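## Notes from the Robotics Club: small furniture, big patience

Well, it has been a lovely and slightly chaotic November for the senior robotics group, and I've been promising the families a proper write-up for weeks, so put the kettle on and bear with me.

Those of you who came to the open evening will remember that this term's project is called Grimeck. The idea came from Yatziri Ventura, who spent a good part of her holidays putting together flat-pack shelves with her aunt and came back wondering whether an arm could be taught to move a cabinet without anybody pinching their fingers. We scaled things down to tabletop size (much kinder on the nerves, and on the floor) and off we went.

The students split themselves into two crews. Abilio Peñalver and Quyên Phùng took on the grasping side, working out how the fingers should come down over a thin wall, one pad inside and one pad outside, and how hard they ought to close. Crescencio Garrido looked after the markers, those square black-and-white patterns that tell the software where each piece is sitting. He has become quite particular about them! A marker stuck on a little crooked gives you a cabinet the program believes is a little crooked, and we lost most of an afternoon to that before he found it, re-stuck the lot and was bought a very large hot chocolate.

The group has now logged 2,802 attempts in the shared notebook, with over 115 pages of handwritten comments beside them, some of them more colourful than I'd repeat here. They'd dearly love to reach 3,000 before the break, and judging by how many of them turn up before 8 am, I wouldn't bet against it. 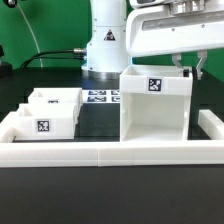
Do students need to know how to program before they join?

Most of our members had never written a line of code when they started, and we pair each newcomer with an older student for the first term.

Saturnino Ibarra will be running the beginners' table again after the break, so please send him a note through the office if your child is keen. We're also after clean cardboard, white if you've got it, and a decent pair of scissors to replace the ones that went wandering.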